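Work and Automation, Unit 6: The Office Kitchen
Handout and reading notes
Gwendolyn Szabo
Revised July 16, 2020

Hi all. A few of you asked for the notes from the Sternska session in one place, so I typed mine up. They're longer than what I said out loud and in a slightly different order. Read them before the discussion section, and bring the task sheet from Unit 5, we'll need it again.

Where we left off

Last time we did the Basgate warehouse, where the change was big and loud and everybody could point to it. Conveyors came in, jobs moved, the union got involved. I wanted the next case to be small on purpose. Sternska is an office with 565 people on the payroll, and the work we're looking at is breakfast and snack prep in a staff kitchen. Bowls, toast, cups, wiping down. Most of you have done this kind of work at some point (I did two years of it in college and was terrible at it), so you already know more about it than you think.

The kitchen was run by Tobias Thibodeaux, who has been there a long time and agreed to talk to me twice. The arm was put in by a firm called Nolte, hired on a trial contract. In November the company will decide whether to keep it.

What counts as the task?

Go back to our distinction between a job and a task. "Kitchen attendant" is a job. On paper, Sternska broke it into tasks like this:

Set out cups, napkins and bowls
Portion and serve dry foods
Spread toast
Clear and wipe the counter
Restock
Deal with requests

Look at that last one! Deal with requests. It got one line on the sheet, same as the napkins, and when I asked Tobias how his morning divides up he told me it was most of his day. Somebody can't have nuts, somebody has a visitor coming at ten, somebody just wants to stand there and complain about the elevator. When you read a task sheet, always ask who wrote it and where they were standing at the time.

The other thing to notice is how much sits inside "portion and serve." You pick up a utensil, you get it into the food at a decent angle, you judge how hard the stuff is pushing back, you lift without flinging it. People do all that while talking. For an arm with two stiff fingers, the choice of utensil alone is a real question, and a spoon and a knife ask for quite different things from the grip. Keep that in mind when you look at the kitchen. 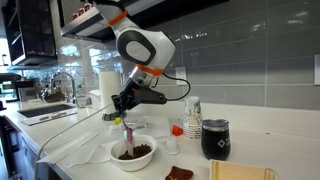
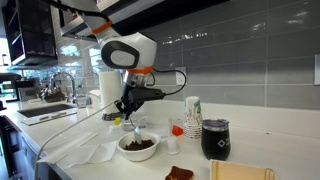
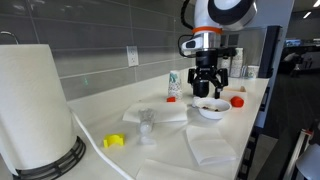 The arm over the staff kitchen counter, with a knife in the bowl (first), a spoon in the bowl (second), and its fingers open behind the bowl (third).

Counters are workplaces too

One point I rushed in class. Compare that counter with the Basgate packing station. At Basgate the whole space was rebuilt for the machine: painted lanes, fixed bins, everything in its square. A shared kitchen counter doesn't work like that. You've got napkins lying around, paper cups in a stack, a cable running across, a tumbler by the wall. People put things down where there's room.

So who adjusts to whom? Tobias's answer was that he does, mainly. He keeps the bowls in one area now. He moves things back when a coworker shifts them. He said he catches himself squaring up the napkins at home (his wife finds this hilarious). None of it appears on the task sheet. In the reading this is called "articulation work," meaning the fitting-together work that lets everything else happen, and it's the concept I most want you to take away from this unit. It's on the final, hint hint.

Also ask yourself about pace. Tobias used to set his own. He'd do cups first on a busy morning and toast first on a slow one. With the arm running, there's an order, and he works around the order. He wasn't bitter about it, I want to be fair here, he said some mornings it's a relief to have the sequence decided. But it is a change, and it won't show up if you only measure output.

The numbers, such as they are

The company gave me a one-page summary and I've put it in the course folder. Servings logged over the trial came to 2886, against a target of 3000. Management reads that as "almost there." Tobias reads it as a number with him in it, because the log doesn't separate servings the arm did alone from servings where he stepped in. I think both readings are reasonable and I'd like you to argue about it.

There was also a staff survey with 400 responses. The question was "Are you satisfied with the kitchen?" and that's the entire question. Please think about what a person might be answering when they tick yes. The coffee? Tobias? The arm? The hours?

What changed for the people there

My rough notes from the interviews, not cleaned up:

Tobias's title changed to "kitchen systems lead." Pay did not change during the trial.

He got half a day of training from Nolte — he'd have liked more, particularly on how to stop and restart things without phoning someone.

The early part-timer's hours were not renewed. Management says this was planned before the arm was discussed. I haven't been able to confirm that either way, so if you mention it in your paper, write it as a claim and say whose it is.

Regulars still come to Tobias first. A few people avoid the end of the counter where the arm hangs, others go over specifically to watch.

He has learned to fix small problems, and he's proud of that. He kept a notebook! I asked to copy a page and he said maybe after November.

For discussion section

Rewrite the Sternska task sheet so that it includes the work Tobias described. You'll probably find some of it hard to name, and that's fine, use clumsy names.

Pick one task from your new sheet and say what would have to be true of the room, the tools and the people before a machine could take it over. Be concrete. "Better sensors" is not an answer I'll accept.

Then draft two survey questions you would have asked in place of the one they used.

Reading

Chapter 4 of the course pack, plus the short Dusness piece on hospital laundries, which makes a nice comparison with the pace question. Skip the appendix unless you like tables. The Unit 7 sign-up sheet is outside my office, and there are still slots open for anyone who'd like to present on a workplace they know personally.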